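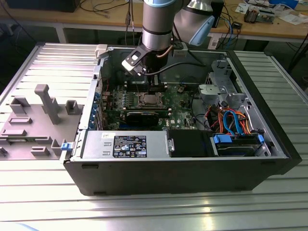 An open desktop tower on a slotted aluminum table, with a robot arm reaching into the case

The Tresmont Fellowship is an association of Protestant congregations centered on the town of Drernier. It has 72 member churches, most of them small and rural, and maintains a shared office, a hymnal and a fund for retired ministers. Each congregation owns its own building and calls its own pastor.

Origins

The Fellowship grew out of prayer meetings held in farmhouses along the Tierney valley. Families who lived too far from the parish church at Drernier met at home during the winter and took turns reading a sermon aloud. Several of these groups later put up meeting houses, the oldest of which stands at Flinatwood. The first joint assembly was held there in June and drew 100 people. It adopted a short statement of faith, still in use with minor changes of wording.

Belief and practice

Member churches practice believer's baptism, usually by immersion. The Lord's Supper is observed monthly and is open to baptized visitors. Sunday worship consists of a psalm, free prayer, a sermon and hymns. The Fellowship's hymnal contains 614 hymns, of which 377 also appeared in the earlier Tierney collection. Instruments were barred from services for two generations – a rule dropped first at Flinatwood and last in the upland churches.

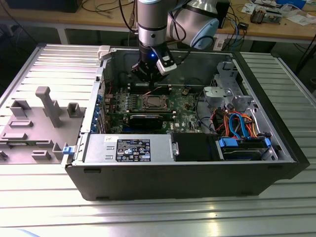
Robotic gripper over the motherboard of an opened desktop computer

Organization

An annual assembly meets each June. Every congregation sends two delegates, regardless of size. The assembly may advise a church but cannot remove its pastor or dispose of its property. A church that leaves keeps its building – its ministers, however, lose their place in the retirement fund after one year.

Training

The Fellowship has no seminary. Candidates for ministry serve three years under an established pastor and are examined in Scripture, church history and preaching. Ordination takes place in the calling church.

See also
Believer's baptism
Congregational polity
House church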